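How I Seal My Marble Countertop (and Get the Stains Out First)

I put off sealing my kitchen counter for two years. Two! I had it in my head that stone was stone, it had been in the ground for longer than there have been people, and it could surely handle a splash of coffee. Then I left half a lemon cut side down overnight and came in at six in the morning to a dull little ring that I can still find with my fingertip.

So I learned how to do it, mostly by asking Els Declercq, who used to work the counter at a stone yard in Trondutstead and has more patience for my questions than I deserve. I now do mine every April, when the windows can stay open, and it takes me one afternoon plus a night of leaving it alone.

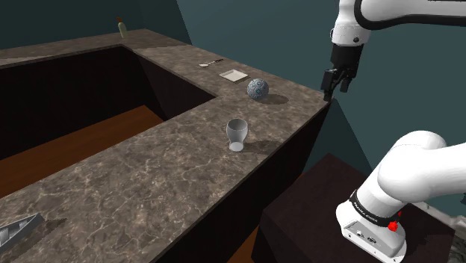 4 min read

Before you buy anything, find out if your counter needs sealing at all. Put a tablespoon of plain water on the stone in a spot you use a lot (mine is next to the sink) and leave it for fifteen minutes. Wipe it up and look at it from the side. If the stone has gone darker where the water sat, it's drinking, and you want sealer. If it looks just the same as the stone next to it, put your wallet away and test again in six months. Try it in a few places, by the way. My counter near the stove soaks up water like a sponge and the far end, where I only ever drop the mail, barely takes any.

What you'll need

A penetrating sealer made for natural stone
A cleaner with a neutral pH
Four or five clean white cotton cloths (old T-shirts are great)
Baking soda and plastic wrap, if you have stains
Painter's tape
Gloves

I use the Mühlbauer stone sealer because the hardware store on my side of town carries it. I've also used the one from Indisik and couldn't tell you the difference a month later. Read the label on whichever one you get, check that it's fine for kitchen counters where you prepare food, and if the label says something different from me, go with the label.

Step 1: Clear the counter and clean it

Everything comes off. Yes, the toaster too, and the knife block, and that jar of wooden spoons that has been growing its own ring of crumbs. Wash the stone with the neutral cleaner and warm water, rinse it with a second cloth, and dry it. No vinegar, no lemon spray, none of those bathroom cleaners that fizz. Acid eats marble, and what it leaves is an etch mark, which looks like a water spot that won't wipe away.

Sealer doesn't prevent etching, either. I was pretty cross when I found that out! It buys you time with oil and wine and coffee, so they sit on top long enough for you to grab a cloth, but a lemon is still a lemon.

Step 2: Pull out the stains

Do this before you seal, or you'll be locking them in. For an oily stain I mix baking soda with a little water until it's as thick as peanut butter, spread it over the mark and a bit past the edges, and tape plastic wrap on top. Leave it a full day. Then take the plastic off and let the paste dry out completely before you scrape it up with something soft - an old gift card is perfect. I had a butter stain that needed three rounds, so don't give up after the first one.

For coffee or tea, some people swap the water for hydrogen peroxide. Els says only on light stone, and to test it in a corner first, since it can lighten a dark one. My counter has a lot of brown in it, so I've stuck with plain water and accepted one faint tea mark as part of the pattern.

Step 3: Let it dry for longer than you think

Overnight at the very least. I rushed this my first time (dinner guests, long story) and got cloudy patches that I had to buff for most of a weekend.
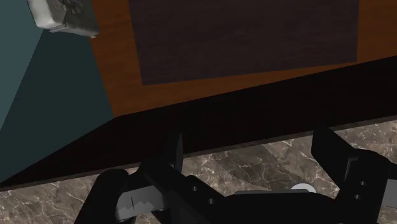

Tape off anything that touches the stone and isn't stone. Wooden trim, painted walls, the metal lip of the sink. Sealer on bare wood leaves a blotch, and I have one by my back door to prove it, so an extra five minutes with the tape is well spent. Open a window while you're at it, and put your gloves on now, before your hands are sticky.

Step 4: Put the sealer on

Work in sections no bigger than you can reach without stretching. Pour a small puddle on the stone, spread it with a folded cloth in overlapping circles, and keep the surface evenly wet. My bottle says to wait ten minutes, and I set a timer, because if I don't I wander off and start reorganizing the spice drawer.

When the timer goes, wipe off every bit that hasn't soaked in. Use a fresh cloth and then another fresh cloth. What you leave behind dries into a haze, and haze is the number one complaint I get in my inbox. If it happens to you, put a few drops of new sealer on the hazy patch, rub until it loosens, and wipe it dry right away.

Then move on to the next section and overlap a hand's width onto the one you've just done. Corners are where I used to miss, so I do those first now, while I'm still keen.

Step 5: Second coat, maybe

Let the first coat sit for an hour or whatever your bottle says, then do the water test again in your thirstiest spot. If it still darkens, go over it a second time. I only do two coats around the stove and the sink, and a small bottle stretches to the whole kitchen that way.

Step 6: Leave it alone

Twenty-four hours without water, and I try to give it two days before anything oily goes near it. We have sandwiches on the porch. My family calls it counter weekend and complains every year.

A few things people have asked me

Can I seal a honed finish the same way? Yes, though it tends to soak up more, so buy a bit extra.

Will it make the stone shiny? A penetrating sealer shouldn't. If you want it darker and richer looking, that's an enhancer, and you can't easily undo it, so try it on the underside of an overhang first.

Does it work on marble tile floors? Same idea, sorer knees. I did the hall at my sister's place in Ristbridge last spring and I'd pay for kneepads next time. Do the grout too.

If you've got an old stain that none of this has touched, send me a note with what spilled and how long it's been there, and I'll ask Els.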